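特兰德蒙特看毛毯记

去之前我对毛毯这种东西是没有意见的。家里有两条，一条盖，一条垫猫，猫那条质量好一些。会跑到山沟里看一家毛纺厂的开放日，是因为朋友临时去不了，把报名名额转给了我，附言只有一句：记得穿厚袜子。

工厂叫Munteanu，在Trondmont镇子最下面，挨着河。大巴在镇口把人放下，剩下的路自己走，下坡十五分钟。去的时候觉得这段路风景真好，回来的时候就没有人再提风景了。一月的河边冷得很干脆，厂门口摆了一桶热茶，杯子是那种捏一下就塌的纸杯，大家都端得小心翼翼，像在参加什么仪式。

领队的是Oana Furtună，在厂里管染色，嗓门极大，后来进了织造车间我才明白这是职业需要。她先讲规矩：围巾塞进衣服里，长头发扎起来，不要摸正在转的东西。有位先生问，那不转的能摸吗？她看了他一会儿，说，您最好也别摸。

先看洗毛。说实话，洗毛间的气味值得单独收一张门票。羊毛进来的时候带着草籽、油脂和羊的个人意见，一槽一槽过温水，出来以后白得有点无辜。槽有4个，水一个比一个清。同行的一个小男孩趴在第一槽边上看得入迷，他母亲则直接站到了最后一槽旁边，再没有挪过。Oana说洗下来的羊毛脂会卖掉，做护手霜的厂家来收。我低头看看自己裂了口的手，觉得这条产业链对我还是关心得不够。

染色是她的地盘，话也明显多起来。架子上挂满了色样，每一束都系着小纸牌，上面是手写的编号和名字。名字起得很随意，有一种灰叫“姑妈的客厅”，有一种绿叫“没熟”。最难染的是玫红，稍微过一点就发紫，稍微欠一点就像褪了色的塑料盆。她说年轻时染坏过一整缸，厂里没扣她的钱，只是拿那批线给她织了件毛衣，让她上班穿了一个冬天。我问毛衣还在不在，她说在，很暖和，可气就可气在很暖和。

织造车间进门发耳塞。老式织机排成两列，运转起来地板都在跟着打拍子。管机器的Horațiu Grecu全程只用手势讲解，竖大拇指是运转正常，手掌往下一压是请往后退，还有一个在太阳穴边上画圈的动作，我一直没弄懂是说机器还是说我们。格子毯就在这里织，经线先按颜色排好，纬线再一道道压过去，颜色在交叉的地方混成第三种。这道理我小学美术课应该学过，可是看着它在眼前一寸一寸长出来，还是站住了不想走。

排经线是慢活。一条毯子的图案全写在一张窄窄的纸条上，几根红，几根黄，几根绿，写错一处，错误就会从头到尾忠实地跟着你。Horațiu把大家领到外面走廊，摘了耳塞，终于开口说话，声音居然很轻。他说有一年订单里的橙色少写了一根，织了70条才有人看出来，客户后来指定还要那个错的版本。如今它有正式的货号，比对的那个卖得好。

走廊尽头是所谓的博物馆，一间房，里面有纺车、旧账本，和一个穿着民族服装的假人，假人的手装反了。账本倒是真好看，花体字，墨水发褐，某年冬天连着几页都在记同一笔欠款，字越写越大，最后一页力透纸背。欠款有没有收回来，没有下文。

午饭在食堂吃，要另外付钱。豆子汤，面包，一块很有主见的奶酪。同桌是一对做窗帘生意的夫妻，两人为了一条蓝格子毯该不该买，从汤争到咖啡。妻子的理由是好看，丈夫的理由是家里没有地方放，她说那就换家具。我闷头喝汤，觉得这一趟下来，他大概要换家具。

下午是后整理，也就是起绒、修剪、检查。起绒机上全是细针，布面从中间走一遍，出来就毛茸茸的，摸上去像换了一种东西。检验台边坐着几位老师傅，毯子从灯下面慢慢拖过去，手一停，就是找到了线结。我凑近看了半天，什么也没看见。其中一位拿起我的手指按在布上，问，有没有？我说有。其实没有。

终点当然是门市部，任何参观都通向门市部。门口立着牌子写“出厂价”，旁边还有一块更小的牌子写“概不退换”。货架分两边，左边是厂里自己的毯子，右边是一家叫Zamel的牌子寄卖的靠垫和拖鞋，跟羊毛有没有关系我没问。毯子叠得整整齐齐，按颜色从浅排到深，头一拨客人过去以后，就按谁的力气大来排了。

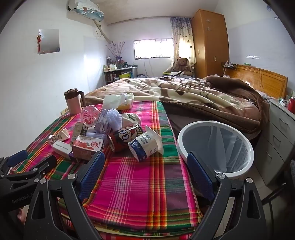
挑毯子的学问，Oana是在收银台旁边教给我们的，时机选得不太厚道。她说先看背面，背面乱的，正面也撑不了几年。再攥一把，松开，看它多久弹回来。格子要看边上对不对得齐，颜色深的那几道最容易露馅。最后把毯子贴在脖子上，扎不扎，脖子比手诚实。于是一屋子成年人抱着毯子蹭脖子，神情肃穆。窗帘夫妻里的丈夫蹭得最久，蓝格子那条最后是他抱去付款的。

我原本打定主意不买，结果还是买了一条，颜色比我平时敢穿的任何衣服都响亮。结账时店员问要不要装Flusto的洗毛液，说是配套的，我说不要，她就把它放在毯子上面，又问了一遍。所以我现在也有洗毛液了。

几点实用的，给想去的人。开放日要提前在厂里的网页上登记，每场名额有限，上午那场能看到洗毛，下午那场只能闻到。停车场很小，开车的人最好把车留在镇口。洗毛间地面湿，别穿浅色鞋。袜子确实要厚，朋友这句话是全程最有用的攻略。厂里说去年一年接待了几乎500人，照午饭排队的情形看，我觉得他们都还在队里。

毯子带回来以后，按照标签的要求要先在阴凉处晾一晾，不能直接晒，也不能挂在暖气上。我把它搭在椅背上，去厨房烧了壶水，回来时猫已经在上面了。原先那条垫子它再也没去过，我洗干净收了起来，等天气暖和一点再看怎么处理。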